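Ticket 461: tablet stuck at boot logo after unlocking bootloader
Opened March 4, 2026 by Dexter Panganiban
Device: Breviro tablet, 64 GB

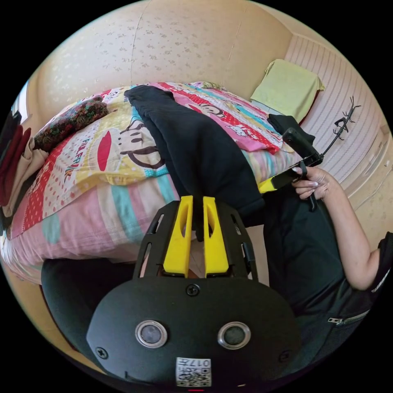 Yellow gripper fingers holding a dark garment over the bed

Dexter: Unlocked the bootloader, flashed the Huttunen recovery, wiped data, rebooted. Logo for 18 minutes, then I gave up. The guide says first boot "can be slow". How slow is slow?

Tiina Ahonen: Not that slow. Which build of the recovery?

Dexter: The one linked at the top of the guide.

Tiina: That link has pointed at the July build for ages. I doubt it was ever tested on the 64 GB model, whatever the table claims. Can you still get into fastboot?

Dexter: Yes, power and volume down. The PC sees it.

Tiina: Flash the stock boot image first, then try again. Leave the data partition alone for now.

Dexter: Done. It boots, but says storage is encrypted and wants a password I never set.

Jarmo Peltonen: Format data from recovery, don't just wipe it. People say that fixes everything. I have my doubts, but in this case it's worth a go.

Dexter: Formatted. Home screen after 2 minutes. Wi-Fi works, Bluetooth doesn't.

Tiina: I'm not calling that fixed. Send the log and I'll keep this open.

Status: waiting for reporter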